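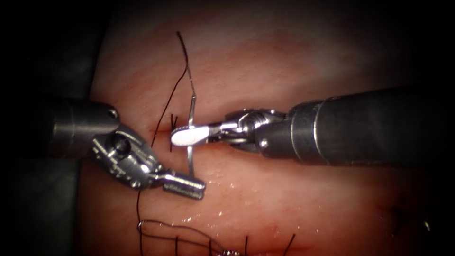 Stitches — how long did yours take to settle?

jasthorpe_jen
October 2, 2018
Had six stitches in my shin after an argument with a garden gate. The nurse at Grasbridge said keep it covered, my mum says let the air get to it. Who's right?? It itches like mad.

Kruger24
Your mum! Mine never healed till I binned the dressings.

moushumi_b
Sorry Kruger, I'd go with the nurse. I left mine open in April and it scabbed up, caught on my tights and I was back at square one — never again. Is it the itching or the look of it that bothers you?

jasthorpe_jen
Itching mostly. Can't sleep.

Kruger24
Well it worked for me, that's all I'm saying. Loose pyjamas and leave it be.

pegsandpoles
Depends where it is, surely? A shin gets knocked all day long. Ring Grasbridge and ask, they were lovely when I rang about my thumb.

moushumi_b
Yes, ring them! And don't scratch, Jen, I mean it.

jasthorpe_jen
Ok ok, ringing in the morning. Gate's still broken if anyone's handy with hinges.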